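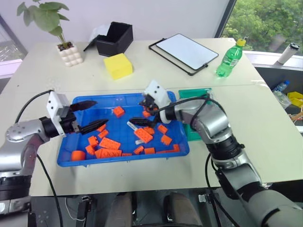

May 29, 2025

Dilley adds single-colour brick sets for nurseries and clubs

Toy supplier Dilley has started selling its building bricks sorted by colour, beginning with orange. The sets mix small and long bricks and are meant for sharing at a table.

"Groups kept asking us for one colour at a time," said Raelene Partington, head of sales at Dilley.

The range is stocked at 17 Hutance shops, with up to 13 more to follow. Trade enquiries should go to Pravesh Magagula at Dilley.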